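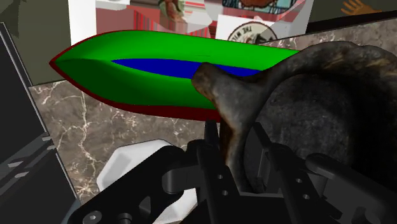
Why does a boat float when the stuff it is made of sinks?
Because the boat is mostly air. A steel hull pushes aside a lot more water than a solid lump of the same steel would, and the water pushes back with a force equal to the weight of what got moved.

Handout 5: Floating, Sinking and Tipping Over
Physical Science for People Who Were Told There Would Be No Math
Prultstead Evening College, Friday section

Bring this sheet to lab. Last term a good share of the class left it at home and then asked me to read it aloud, which I did, badly.

1. The rule

An object in water is pushed up by a force equal to the weight of the water it displaces. "Displaces" means "shoves out of the way." If the object weighs less than the water it could shove aside when fully under, it floats, and it settles at exactly the depth where the two weights match. If it weighs more, it goes to the bottom and you get to fish it out.

Notice that the rule says nothing about what the object is made of. It cares about total weight and total volume. Most wrong answers on the quiz come from people who know that wood floats and steel sinks and would like to stop there. Some woods sink. Ebony goes down like a doorknob.

2. Density

Density is mass divided by volume. Fresh water is 1 gram per cubic centimeter, one of the few convenient numbers you will meet in this course. Anything with an average density under that floats in fresh water. The word "average" is doing the heavy lifting. For a hull you count the shell, the seats, the passengers, the lunch and all the air below the rim.

Salt water is a bit denser, so the same boat rides a bit higher in the sea than in a lake. Cargo ships have marks painted on the side to allow for this. People have lost a great deal of money by ignoring paint.

3. Worked example

A small open boat weighs 24 kilograms empty. How much water does it displace, sitting in a lake with no one in it?

It floats, so it displaces its own weight: 24 kilograms of water. A liter of fresh water has a mass of one kilogram. The answer is 24 liters.

Every term somebody asks for the shape of the boat. You don't need the shape. You would need it to find out how deep the hull sits, because a wide flat hull moves its 24 liters without sinking far and a narrow one has to go deeper for the same amount. The liters stay put.

Now add a paddler of 70 kilograms. The total is 94 kilograms, so 94 liters. The boat goes down until it has moved that much water, or until water comes over the side, whichever is first.

4. Why things tip

Floating is half the job. A log floats, and you are welcome to try standing on one.

Two points matter. The center of gravity is where the weight of the boat and its load acts, straight down. The center of buoyancy is the middle of the underwater part, and the push acts there, straight up. When a boat sits level, the two line up. When it leans, the shape of the underwater part changes and the center of buoyancy slides toward the low side. If it slides far enough to get outside the line of the weight, the pair of forces turns the boat back upright. If it doesn't, they turn it the other way and you get wet.

This is why you are told to sit down in a canoe. Standing raises the center of gravity, so even a small lean carries the weight out past the push. It is also why ballast goes in the bottom of a ship. I have been asked whether one could put it on the roof. One could.

A wide hull feels steady at first because the center of buoyancy moves quickly when it leans. A narrow hull feels nervous. In rough water the comparison gets more complicated, and we will leave it to people with better shoes.

5. Lab: the foil boats

Each pair gets one square of aluminum foil, a tub of water and a cup of Coltine steel washers. The washers are all one size. Please do not bring your own.

Fold a hull. Float it. Add washers one at a time until it sinks, and write down the last number that stayed up. You may rebuild up to 7 times.

Before the first float, measure the hull and work out its volume to the rim. Predict your number from that. Your prediction will be too high. Foil leaks, sides bend, and washers slide into one corner as if they had planned it. In the write-up, tell me which of these happened to you. "Human error" is not an explanation and I will write that in the margin.

Use the Seo scale by the sink, and press the zero button first. The Pranurus one by the window drifts and is there for the unit on measurement error, where it performs beautifully.

6. For next week

Do these on paper. Show the steps.

A block has a mass of 350 grams and a volume of 500 cubic centimeters. What fraction of it sits under the surface in fresh water?

A rowboat in a small pond has an anchor on board. The anchor is dropped over the side and rests on the bottom. Does the level of the pond rise, fall or stay the same? Explain in words. People have stopped speaking to each other over this one, so do it alone first.

An ice cube floats in a full glass of plain water. It melts. Does the glass overflow?

Reading is chapter 7, except for the box on submarines, which has the arrows backward.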